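FOR RELEASE IN SEPTEMBER

Student robotics club to open its Tuesday workshop to the neighborhood

RIDBY — The Adugna Student Robotics Club will open the doors of its workshop to families, neighbors and anyone else who is curious, beginning this month, and the 18 students who make up the club would very much like to have company. The open sessions will run on Tuesday evenings from 6:30 p.m. in the club's room at the Ridby Learning Center, and there is no charge to come in, pull up a chair and ask as many questions as you like.

The club is now in its second year, and it has spent most of that time on a project the students named Gromora. The idea is a simple one to explain, even if it has kept a good many of them up past dinner. A robot can learn an everyday chore by studying recordings of people doing that chore, so the students pick up a pair of hand-held grippers, one for each hand, and practice the small jobs that most of us do around the house without a second thought. Shoes, boxes and kitchen things have all had their turn on the table.
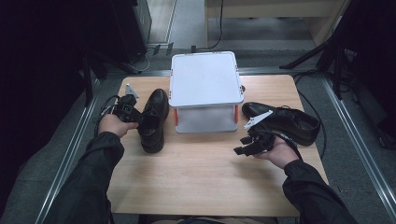
"When we started, I thought the hard part would be the computer," said Meron Mersha, a junior and the club's student president. "Then I tried to turn a shoe around using two grippers and no fingers, and I had to sit down for a minute. You learn so much about your own hands. My little brother thinks it is the funniest thing he has ever watched, and he is probably right!"

To date the students have saved 874 recordings, each one checked by a second student before it is added to the collection. Every recording comes with a short written note on what was attempted and how it went, and the club keeps the clumsy tries along with the smooth ones. Akash Rana, a senior, wrote the labeling guide that new members read in their first week. It began as a single page and has grown a good deal since then, mostly thanks to long and very friendly arguments over when exactly a shoe can be called "put away."

The work has asked a lot of the equipment as well as the students. Members learn to look over the grippers at the start of every session, to check the pads and the joints, and to write down anything that needs attention in the shop notebook. 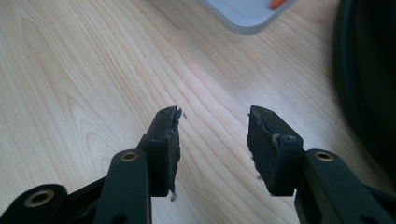
Gemechu Gudeta, the teacher who advises the club, said he has been especially happy to see students who had never held a screwdriver become the ones that others go to for help.

"We have kids who came for the programming and stayed for the repairs, and we have kids who went the other way around," Gudeta said. "I try to stay out of it as much as I can. They plan the evening, they run the table, and they clean up after themselves — well, most of the time they clean up after themselves."

Support for the coming year includes a grant from Fodero, a local hardware supplier, which will pay for replacement parts and for 4 new sets of safety glasses in smaller sizes. Yabsira Mamo, who manages the company's Ridby store, first met the club when two members came in asking for a very particular size of screw and ended up staying for over an hour.

In the spring, the club plans to enter Gromora in the regional student automation fair, where 36 teams are expected to take part. Selamawit Hailu, a sophomore, will lead the group preparing the demonstration, and she has asked that visitors to the open sessions bring along ideas for chores the club has not yet tried.

Students in grades eight through twelve may join at any time, with no experience needed. Younger children are welcome at the open sessions with an adult. Please wear closed shoes and tie back long hair if you would like a turn with the grippers. Those who wish to visit with a larger group are asked to stop by the front desk of the Learning Center a week ahead, so that there are enough chairs for everyone.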